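Tinard Grasp Planner

Wrist-view planning software for two-finger grippers 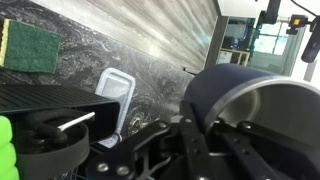 Wrist camera view: gripper at a navy-blue container with a steel rim, green sponge behind.

Tinard takes the wrist image and returns ranked grasp poses for cluttered counters — shiny rims and clear plastic included. It runs on the arm's own controller PC.

Grasp candidates per cycle: 116
Planning rate: 20 Hz
Log buffer: 2000 cycles
Supported arms: 29

License is per controller. Sales contact: Saranya Venkataraman, Satusis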